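Home > Around the House > Bedrooms > Making a Child's Bed and Clearing the Clothes Off It

Making a Child's Bed and Clearing the Clothes Off It

By Melati Rahman

A child's bed is the smallest bed in the house and somehow the one that takes me longest. I think it's the wall. When a bed is pushed up against one (and most children's beds are, in the bedrooms I know), you can only get at it properly from one side, so everything you do at the back is done on your knees with your arms stretched out. Add a heap of yesterday's clothes and a big fleece and you can lose half a morning in there!

I've been doing it the way below since we moved to Halim Street, and I'm down to 20 minutes, including the clothes.

Before you start

Open the curtains and bring in 2 baskets, one for the wash and one for things that can go back in the drawer. If you only have one basket, a pillowcase does nicely for the other.

Step 1. Move the blanket to the far end

Don't fold it yet. Push the whole thing up to the end of the bed and leave it in a heap, because you want the sheet clear and you'll only have to fold it again later. Fleece is forgiving stuff and won't mind sitting in a pile. 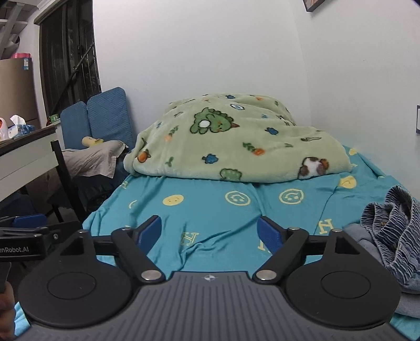 I used to take the blanket off and put it on the floor, and then of course it picked up every bit of fluff and thread going, and I'd end up shaking it out of the window in my slippers. February is not the month for that. So it stays on the bed now, and I work from the near end toward it.

Step 2. Smooth the sheet

Start with the corner that's hardest to reach, which on a bed like this means the one against the wall. Lift the mattress a little with one hand, tuck the elastic well underneath with the other, and then do the rest of the corners coming back toward yourself. Sweep your palm from the middle outward, and long diagonal wrinkles will mostly pull away once the corners are snug.

A printed sheet is a help, I find. When the smiley faces look stretched on one side and squashed on the other, you know which corner needs another tug. Don't worry if they're upside down from where you're standing. My friend Suryani Purba turns hers around until every face looks at the door, and I've told her that life is short.
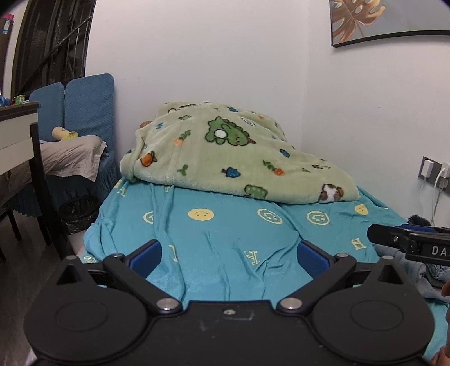

Step 3. Pick up the clothes one at a time

It's tempting to scoop up the lot, but then you're sorting on the floor. Take each piece by itself, give it a shake, check the pockets and decide on a basket. Jeans with a gathered elastic waist like to bunch up into a ball, so hold them by the waistband and let the legs drop before you try to fold them. Knits I lay flat with the sleeves in, never on a hanger.

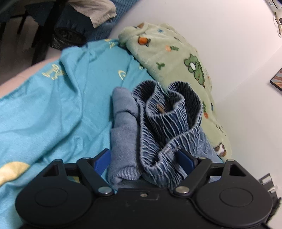 Jeans and a soft knit, ready for sorting.

Step 4. Fold the fleece

Shake it out over the bed, bring the long sides together, then fold it in thirds and lay it across the foot. If your child likes a particular cartoon on top (ours does, loudly), fold with that side out from the beginning and save yourself a second go.

Put the wash basket by the door so you trip over it on your way out.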